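Why Wood Has Lines

Last updated: March 8, 2018

The lines on a piece of wood are called grain. They are not painted on. They were made inside the tree while it was alive, and a saw made them visible.

A tree gets thicker by adding new wood just under its bark. A thin layer of living cells does this work. It is called the cambium. Cells on its inner side become wood. Cells on its outer side become part of the bark. Wood deeper inside the trunk does not move or stretch. It stays where it was formed.

In places with a cold winter, the cambium does not work at the same speed all year. In spring, when there is plenty of water, it makes wide cells with thin walls. This is called earlywood, and it is often pale. Later in the season it makes narrower cells with thicker walls. This is latewood, and it is often darker. By October growth has usually stopped. One band of earlywood and one band of latewood make 2 parts of a single growth ring, and one ring stands for one year. A stump with 31 rings comes from a tree that was 31 years old at the height of the cut.

Rings are circles only when the trunk is cut straight across. Boards are cut along the trunk, so the saw passes through the rings lengthwise. Each ring then shows up as a long streak. If the trunk was not perfectly straight - and few are - the streaks bend.

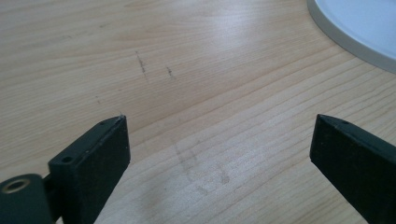
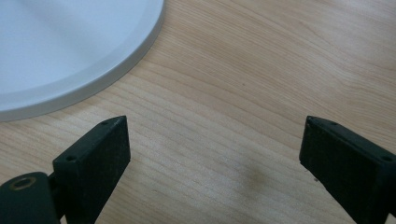

Grain on a pale wooden tabletop.

The angle of the cut matters too. A board cut so that the rings meet its face nearly head-on has straight, narrow lines. This is called quartersawn wood. A board cut so that the rings lie almost flat against its face has wide curves and pointed arches. This is called flatsawn or plainsawn wood. The same log can give both kinds.

A knot is the base of a branch. As the trunk thickens, new wood grows around the branch and closes it in. The grain nearby has to go around the knot, the way water in a stream goes around a rock.

Not every tree makes clear rings. In warm, wet forests with no real winter or dry season, growth may go on all year, and the bands can be hard to find.

Grain also affects how wood behaves. Wood splits easily along the grain and is hard to break across it. It swells and shrinks more across the grain than along it, so wide boards need room to move.

Words to know

Cambium - the growing layer under the bark.
Earlywood - wood made early in the growing season.
Latewood - wood made later in the growing season.

Text by Vaughn Montoya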